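Pludusley Releases Version 2 of Monster-Raising RPG Kamalus, Adding Co-op Raids and Reworked Stat Training

UDGATE - Saturday, May 25, 2024 - Game developer Pludusley today released version 2 of Kamalus, its monster-raising role-playing game for PC and handheld consoles. The update is free for everyone who owns the base game and adds cooperative raid battles, a new system for training creature stats, and a northern region called Kazlauskienė. Players can download it now through the store where they bought the game.

Co-op raids are the largest addition. Up to five players can join a raid, each bringing one creature, and work together against a single boss. Raid bosses have their own move lists and change tactics as their health drops. Some raise a shield that blocks status effects until it is broken, so a team made up entirely of support creatures will have trouble finishing a fight. Teams with no support at all will find the higher levels hard going.

"We wanted raids where a slow, sturdy creature has a real job to do," said Lorena Carrasco, game director at Pludusley. "In the first version most people picked the fastest attacker they had and stopped there. In our test groups the healers and wall builders were the ones getting invited back."

There are 12 raid bosses at launch. Each one can be fought at several difficulty levels, and the top level opens once a player has cleared the level before it. Raids can be played with friends by sharing a room code, with strangers through matchmaking, or alone with computer-controlled partners. Rewards are the same in all three modes.

Stat training has been rebuilt. In the original release, training points were hidden and could be reset only by visiting one character late in the story. Points are now shown on each creature's summary page and can be moved at any rest camp for a small amount of in-game currency. Creatures trained under the old system keep their points, and players get one free reset for every creature already in storage when the update is installed.

The team also went through the full move list. Several moves that were rarely used have new secondary effects, and the accuracy of most sleep moves has been lowered in ranked play. Complete patch notes, including every changed move and ability, are posted on the Kamalus news page.

Kazlauskienė is reached by ferry after the second story chapter. The region has a new main town, a cave network and ten side quests. Creatures found there are available for raids right away but cannot be used in ranked battles until the next season starts.

"The region took nearly a year, and a lot of that was spent on the caves," said Dzintra Petrauskas, lead world designer. "There is a map for them, but you have to find the pieces. Players who would like to skip that can buy the whole map in town - it is not cheap."

Save files from the first version carry over. Pludusley recommends making a backup before installing, as saves opened in version 2 cannot be loaded in earlier versions. Players using the handheld edition need to restart the console once after the download finishes. Online trading between the two versions has been turned off, and both players in a trade must have the update installed.

Two known issues remain at launch. Text in the raid lobby may overlap when the largest font size is selected, and some controllers lose vibration after sleep mode. Fixes for both are being tested and will be included in the next patch.

The next ranked season opens after that patch. A second set of raid bosses is planned for January, along with a spectator mode for private rooms. Pricing for the base game has not changed.

About Pludusley

Pludusley is an independent game studio based in Udgate. It develops and publishes role-playing and strategy games for PC and handheld consoles. Kamalus is its first monster-raising title.

Review codes and press materials are available on request through the press page of the Pludusley website. Interview requests for Lorena Carrasco and Dzintra Petrauskas should be sent through the same page.
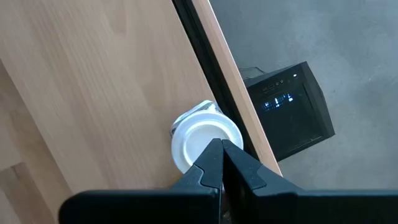 White round object near the edge of a light wooden tabletop.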